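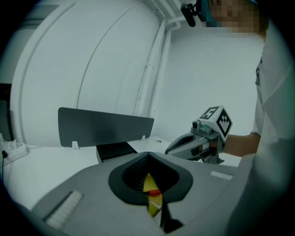 I'm looking for someone to come and own the tracking and replay software at Nyberg with me. Right now that's mostly me, a pile of Python, and a C++ core I'm a little too proud of. We teach arms to do tabletop jobs from recordings of people doing them by hand, and my end of it is turning those recordings into clean paths a planner can follow. So the white cube with the marker patterns on top of the gripper is a big part of my life (two faces showing is a good day, one face at a steep angle is when my pose estimates start to wobble!). If that sentence made you want to go fix something, keep reading.

Search this site Go

The package is called Pellonard. It takes in the video, finds the markers, works out where each gripper was at every moment, smooths the path and hands it to the controller. We have 2,116 recordings in there so far, and 344 of them still fail the alignment check. I have theories about most of those. I'd love to hear yours, because mine have been wrong before – I spent most of January chasing a lens calibration bug that was a timestamp bug the whole time.

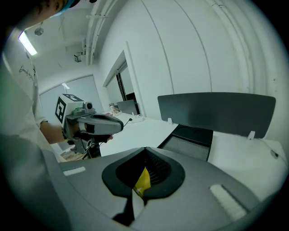

Your first couple of months would be spent on exactly that kind of thing. Getting two grippers to agree on one clock, handling the stretches where a marker drops out behind somebody's arm, and writing a replay viewer that doesn't make me want to throw my laptop. After that it's pretty open. The planner, Dolance, was written in a hurry and treats every path as if it were equally trustworthy, so passing some real uncertainty along to it would be a lovely project for the right person.

What I need from you: solid Python, enough C++ to read mine without crying, and some hands-on time with camera geometry or state estimation. Kalman filters, factor graphs, whatever you like, as long as you can explain why you picked it. ROS is handy but you can learn it on the job. I don't care about degrees. I do care about tests, since I'm the one who gets the call when a bad path makes it through.

You'd also take your turn making recordings. Everybody on the software side does, and it's the quickest way I know to find out what's annoying about your own tools.

We're a team of 8 and the job is full time, in the office at Delolholm at least 2 days a week, more if you like the company. Pay depends on experience and we'll talk numbers on the first call, so you don't sit through a whole process to find out.

To apply, send me a short note and some code you wrote yourself. Messy is fine. Tell me which part you'd redo. There's no puzzle round – we'll pick one of the failing recordings and poke at it together for an afternoon, paid.

Posted February 23, 2021, by the tracking lead at Nyberg

4 min read
8 comments
Share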